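# Open afternoon at the Skemitz lab, Harkumham

Notes for the people in our group who couldn't make the trip. I went mainly to see how Skemitz handles its control and perception software, so I skipped the welcome talk and went straight to the benches.

The stack has two halves. Varnow is the planner and the low-level control loop. Nartey is the perception side and publishes object poses for Varnow to use. Both run as separate processes and talk over a small message layer the lab wrote itself. The arm controller runs at 100 Hz. They tried running it faster and went back, as the extra rate only filled the logs. 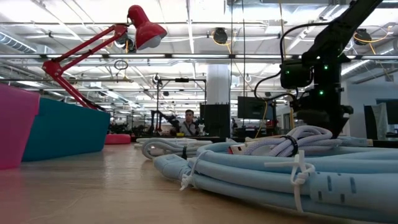

Planning was what I had the most questions about. Varnow keeps a coarse collision model of the tabletop and plans against that first, then checks the path again with finer geometry. Solid blocks are easy for it. Cable is hard, and a big coil like the light-blue one on the table, zip-tied and with a smaller coil sitting on top, has no clean model at all. Nartey wraps a pile like that in one padded volume and tells the planner to stay out of it. The padding is a single number in a config file. Set it too wide and half the table is off limits. I asked if they had tried learning the shape from depth data. They have a branch for it, but it isn't merged.

Joint limits and speed caps are also in plain config files, kept in the same repository as the code. Any change to them goes through review. We still keep ours on the lab machine, and I think we should copy this.

Logging took up the rest of my time. Every run is saved with the software version, the config and the calibration in one folder. They have 3,000 runs stored this way. A replay tool feeds a saved run back through Nartey and prints where the new poses differ from the old ones. Before a release they replay a fixed set of 100 runs, and a person looks at the differences. 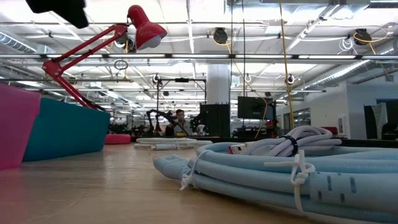 The replay tool doesn't cover planning yet. Varnow uses random sampling, and the seed wasn't saved in the older logs, so those plans can't be repeated. Newer logs have the seed. The same goes for timing: message delays are recorded now but weren't at first.

Calibration is a script with 2 steps, one for the cameras and one for the arm base. It refuses to write a result if the error is over the limit, and the old file stays in place. The error message gives the name of the camera that failed. Ours just says "failed."

Things I want to follow up:

- ask for the layout of the run folder
- find out if the message layer will be released
- try their padding setting on our own cable bin

The next open afternoon is in March. Parking is behind the building and fills up by 1 p.m.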